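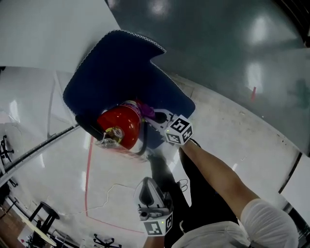
by Dalgleish

Home | Cabinets | Brackets | Signs | Contact

Dimura 743 Extinguisher Cabinet

The Dimura 743 is a surface-mount cabinet for one portable fire extinguisher. The number is the inside height in millimeters. Measure your extinguisher from the base to the top of the carrying handle before you order, and leave a little room for the hose.

The body is powder-coated steel, red or white. The door has a clear panel and a pull handle with no lock. A keyed version is made to order and takes longer to ship. The door can be hung left or right - swap the two hinge pins, no drilling needed.

Inside width is 400 mm. The floor of the cabinet has a rubber liner so the cylinder doesn't slide when the door is pulled open fast. We changed the liner in June after Gidis stopped making the old one. The new one is slightly thicker and fits older cabinets too. Order it as part 116.

The hinge was tested to 3000 openings at our shop in Dirkalden. Past that it may need a drop of oil.

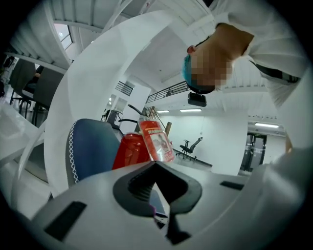

Dirkalden, main floor

Mounting

Four screw holes in the back panel. Screws and anchors for masonry are in the bag taped inside the door. For drywall, fix into studs or put up a backing board first. Check your local code for mounting height, and keep the area in front of the door clear.

The cabinet is meant for indoor use. For loading docks and open garages, get the sealed door kit.

What's in the box

Cabinet, door, liner, screw bag, one sheet of stick-on lettering. The extinguisher is not included.

Cleaning

Mild soap and a soft cloth. No solvents on the clear panel - they turn it cloudy.

Page updated 17 September 2022

2 comments | 5 shares

Contact us | © Dalgleish | Back to top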